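Filed under: Business / Textiles & Materials

Szalai to move denim sorting to Gurnura site from September

Textile recycler Szalai will transfer its denim sorting operation to a larger building in Gurnura in September, the company said on Monday. The move brings manual sorting, trim removal and shredding under one roof. The work is currently divided between 2 sites, and material is trucked between them before it can be processed.

The new line is rated at 149 tons of cotton-rich waste a month. Szalai did not give a figure for the existing lines, but said the limit at present is floor space for baled stock, with the shredder idle for part of most shifts.

Denim is treated as a separate stream because of its construction. The twill weave is dense, the yarns are usually coarse, and a garment carries more non-fiber material by weight than a shirt or a bedsheet. Rivets, zippers, buttons and leather or paper patches have to come off before shredding. Thick seams are also cut out, as sewing thread is commonly polyester or a polyester-cotton core yarn and lowers the purity of the recovered fiber.

Elastane is the larger problem. Stretch denim can be shredded, but the elastic filament tends to wrap around the rollers and form clumps in the output. Szalai sets its limit for elastane at 2 percent. Garments above that level are diverted to insulation and padding, which sell at a lower price per ton.
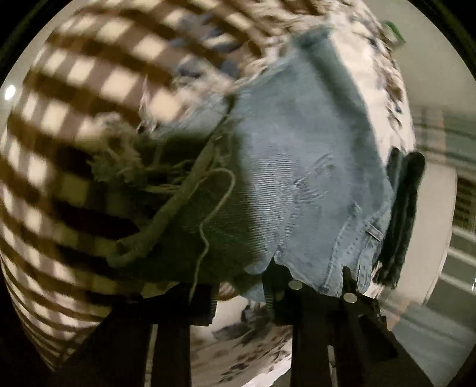
Light blue denim shorts with a frayed, cut-off hem.

Sorting at Gurnura will be done in two passes. The first separates wearable garments for resale. The second grades the remainder by color and fiber content, using a bench scanner supplied by Cirnora together with a manual check of the care label where one is still attached. Labels are missing or unreadable on a large share of incoming stock, said Sizwe Msimang, operations manager at Szalai.

"The scanner reads the surface, so a coated or heavily printed piece still goes to a person," Msimang said. "We plan for that in the staffing."

The company expects to employ 30 people at the site, most of them on the sorting tables. Existing staff have been offered transfers. Day shifts will run from 6 a.m., with an evening shift to be added if bale deliveries justify it.

Recovered fiber will be blended with virgin cotton and spun into coarse yarn by outside mills. Msimang said short fiber length remains the main restriction on how much recycled content a yarn can carry – open-end spinning tolerates it better than ring spinning, and the first contracts are for open-end yarn only.

Trial runs with mixed bales are scheduled before the old lines are shut down.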